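Why do doors have handles in different places?
For young readers, by Wanting Cai

Try this at home. Open a door with one finger, pushing very near the hinge. Then push again, far away from the hinge. The second time is much easier! The door did not become lighter, so what has changed?

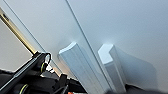
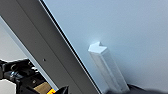
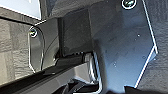
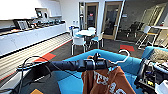

A door is a lever

A lever is something stiff that turns around one fixed point. We call this point the pivot. A seesaw has its pivot in the middle. A door has it at the side, where the hinges are.

When you push far from the pivot, your hand travels a longer way, but it needs less force. When you push close to the pivot, your hand travels only a little, and you must push hard. For this reason the handle of a door is usually on the side away from the hinges.

What about a drawer?

A drawer does not turn. It slides straight out, so it has no hinge. Many drawers have the handle in the middle. If you pull only at one corner, the drawer can twist a little and get stuck – maybe this has happened to you with an old one.

Measure it yourself

My neighbor Tumelo is 8 and he did this test on his bedroom door, which is 81 centimeters wide. You need a ruler, a pencil, small pieces of paper tape and a helper.

1. Put one piece of tape near the hinges, one in the middle and one near the handle.
2. Ask your helper to keep fingers away from the hinges and from the edge of the door.
3. Push slowly at each piece of tape with one finger.
4. Write down which push was easy, which was medium and which was hard.

Tumelo wrote "very hard" for the first tape, and he underlined it twice.

New words

Pivot: the point around which a lever turns.
Force: a push or a pull.
Hinge: the metal part that lets a door swing.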